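검색어를 입력하세요 검색 닫기
읽는 시간 9분

로봇 소프트웨어 특론 강의노트 6
조작 작업의 제어 계층과 지각 파이프라인

담당: Ravinder McIntyre
실습 환경: Drurnik 미들웨어, Traritell 플래너

1. 이번 주 범위

지난 노트에서는 단일 팔의 역기구학과 특이점 회피를 다루었다. 이번 주는 양팔 다지 핸드를 대상으로 초기 자세 설정, 좌표계 등록, 파지 계획, 접촉 이후의 제어 전환을 순서대로 정리한다. 작업 영역은 싱크대와 식기 건조대로 한정한다. 반사가 심한 스테인리스 면과 얇은 원형 접시가 함께 있어 깊이 추정과 파지 후보 생성이 모두 까다로운 조건이다.

초기 자세에서는 양손을 머리 카메라 시야 안으로 들어 올리고 손바닥을 전방으로 향하게 한다. 이 자세에서 손가락 링크의 투영 위치와 엔코더 기반 순기구학 결과를 비교하여 카메라-손목 변환의 잔차를 계산한다.
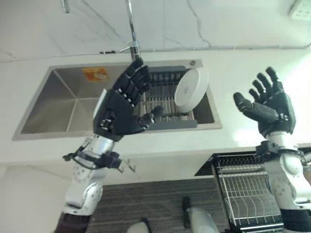 분류 > 지각·보정

2. 좌표계 등록

기준 좌표계는 head, torso, wrist_l, wrist_r, counter의 다섯 개로 둔다. counter는 조리대 앞 모서리와 싱크볼 테두리의 직선 성분을 검출하여 정의한다. 흰색 광택 상판에서는 반사광 때문에 모서리 검출이 끊어지는 경우가 있으므로, 검출된 선분을 RANSAC으로 병합한 뒤 평면 법선과의 직교 조건을 부과한다.

잔차 계산 시 주의 사항:
- 손가락을 모은 손과 벌린 손은 가림 패턴이 다르다. 가려진 링크의 특징점은 가중치를 0으로 둔다.
- 손목 케이블은 손 마스크에서 제외한다. 분할 모델이 케이블을 손가락으로 분류하면 엄지 추정이 크게 틀어진다.
- 표본은 자세당 100프레임을 사용하고 중앙값을 취한다.

3. 파지 후보 생성

건조대에 기대어 세워진 접시는 원판으로 근사한다. 상태 변수는 중심 위치 3개, 법선 방향 2개, 반지름 1개이다. 깊이 값이 금속면에서 누락되므로 색상 영상의 타원 적합을 우선하고 깊이는 중심 거리의 제약으로만 사용한다.

Traritell의 기본 설정은 후보 601개를 생성한 뒤 다음 순서로 제거한다.
(1) 건조대 봉과의 충돌 검사
(2) 수전 기둥과 전완의 최소 거리 검사
(3) 손목 관절 한계 여유
(4) 접촉점 쌍의 force closure 판정

(2)를 (1)보다 먼저 수행해도 최종 집합은 같다. 계산 시간만 달라진다. 과제 3에서는 두 순서의 시간을 각각 측정하여 제출한다. 난수 시드는 1107로 고정한다.

4. 접촉 전후의 제어 전환

접근 구간은 관절 공간 위치 제어, 접촉 구간은 작업 공간 임피던스 제어를 사용한다. 전환 순간에 목표 토크가 불연속이면 손가락 끝이 튄다. 이를 막기 위해 전환 시점의 측정 토크를 임피던스 제어기의 피드포워드 항 초기값으로 복사하고, 222 ms 동안 선형으로 감쇠시킨다.

손목 카메라 영상은 접근 후반부의 보정에 사용한다. 근거리에서는 손가락과 하우징이 화면의 상당 부분을 차지하므로 자기 마스크를 관절각으로부터 렌더링하여 먼저 빼야 한다. 손목이 움직이는 동안에는 배경과 링크에 모션 블러가 생기고 밝은 면은 포화된다. 선명도 지표가 임계값보다 낮은 프레임은 필터 갱신에서 제외하고 예측 단계만 수행한다. 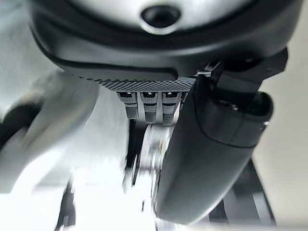
Kirsten Lemieux: 갱신을 건너뛰는 동안 공분산이 계속 커지면 다음 선명한 프레임에서 이상치까지 게이트를 통과합니다. 게이트 폭에 상한을 두거나 연속 누락 횟수를 조건으로 접근 속도를 낮추는 쪽이 안전합니다.

위 의견을 반영하여 실습 코드의 게이트 함수에 상한 인자 max_gate를 추가하였다. 연속 누락이 한계를 넘으면 상태 기계는 APPROACH에서 HOLD로 이동하며, 유효 프레임이 다시 들어올 때까지 목표 자세를 유지한다. HOLD에서 CONTACT로 직접 가는 전이는 정의하지 않는다.

5. 과제

3-1. 제거 순서 (1)(2)와 (2)(1)의 계산 시간 비교. 표로 제출.
3-2. 감쇠 구간을 0으로 설정했을 때의 손가락 끝 힘 파형을 그리고 불연속의 원인을 식으로 설명.
3-3. max_gate를 적용한 경우와 적용하지 않은 경우의 추정 오차 비교.

로그는 Drurnik 기본 형식으로 저장하고 자기 마스크 영상은 첨부하지 않는다.

관련 글
강의노트 5: 역기구학과 특이점
강의노트 7: 양팔 동기화와 시간 매개변수화
Drurnik 로그 형식 정리
Furard 시뮬레이터 설치 안내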